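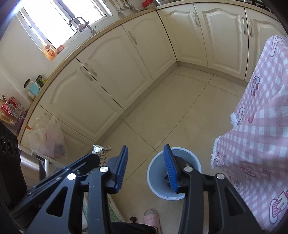 The bucket, the corner doors and the edge of the cloth, floor level

Home Kitchen Sewing Garden Odds and ends About Older posts

Posted in August by the Bonel kitchen blog

Well, the kitchen page finally gets its pictures. I promised these in the spring when I was moaning on about cupboard doors, and several of you have asked since (more than once, in the case of my sister, who has been waiting to see the tablecloth and will have Opinions). There are only three this time. I'd meant to do the hallway as well, but the hallway is full of boxes and can wait for its own page.

The doors first, as they cost the most. They are creamy white and they run round the corner in an L, and I went back and forth over them for weeks. I had a plain flat door from Brorkach propped against the wall for most of a month, and every time I came in for a glass of water I liked it less. The ones I ended up with came from the clearance end of Hidayat, £286 for the base units, which was under the £400 I'd put aside, so the change went on the sewing machine service and a very nice lunch. They do show every splash! I wipe them down on a Thursday when I do the floor, and by Friday teatime there is usually something orange near a handle.

The light blue bucket lives on the floor by the table. It's plastic, with a paler rim, and it gets whatever is going - scraps, bits of wrapper, floor water, you name it. I have been told I should have a proper bin with a pedal. I've had two proper bins with pedals and the pedal went on both of them, and the bucket is still going strong after three house moves. There's a pink slipper down there too, which is about right for this house.

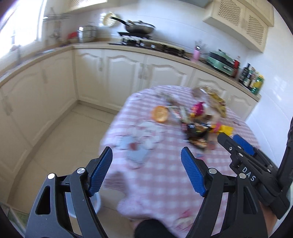

PRELTVILLE, August

The snack table, before lunch, with the cloth on it at last. Pink and white check, with little printed cartoon figures, and I know it's a bit much, but it makes me smile when I come in of a morning and I'm the one who has to look at it. It was £19 from the Bonel market and the lady threw in a length of matching ribbon that I still haven't found a use for. It's a round table, and it took me ages to find a cloth that hung properly on it. The old one was cut for something long and thin and stuck out at two sides like a pair of ears.

Half an orange, a stripy wrapped bar, crisps over at the far side, and a few other bits besides. We are grazers, I'm afraid. I put fruit out and I put sweets out and I try not to keep track of which goes down faster.

Round the back you can see where everything has ended up on the worktop. The frying pan with its lid stays on the hob more or less permanently. The pink utensil holder is next to a mint green appliance, and the sauces and bottles have all been herded into one gang at that end, after years of being dotted along every shelf I own. The hanging rack on the wall was the best thing I did all summer. I'd resisted it - I thought it would look like a canteen - and now I can reach what I want with one hand while stirring with the other. The wicker strainer hangs there as well, partly for use and mostly for show. 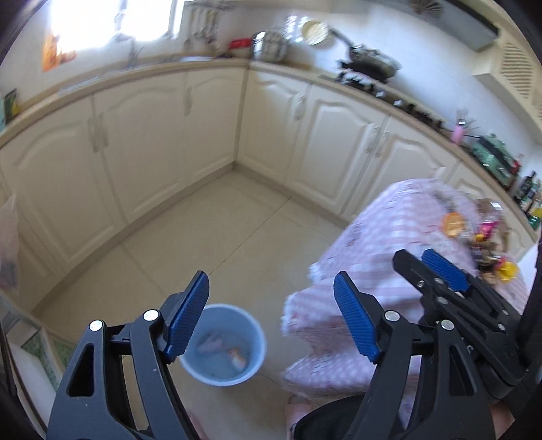

Looking towards the sink and the window, with the ruffle on the cloth showing

I love how much daylight comes in on that side. It lands on the sink and the beige worktop and makes even the washing up look fairly cheerful. I'd thought about a blind for the window and I'm glad I dithered.

The ruffle was what sold me on the cloth, by the way. A plain hem would have been easier to iron, and I do have to do it in sections with the board turned sideways, grumbling. It comes out of the machine fine at a low temperature, for those who asked.

And there's the bucket again, with cloudy water in it and a couple of bits in it. The floor tiles are big cream ones that were down before we moved in. I wouldn't have picked them, what with the grout, but an old toothbrush and some bicarb gets most of it back. Grout talk is on the older posts page if you want it, along with the recipe for the marmalade buns, and the hallway will go up once I've shifted those boxes.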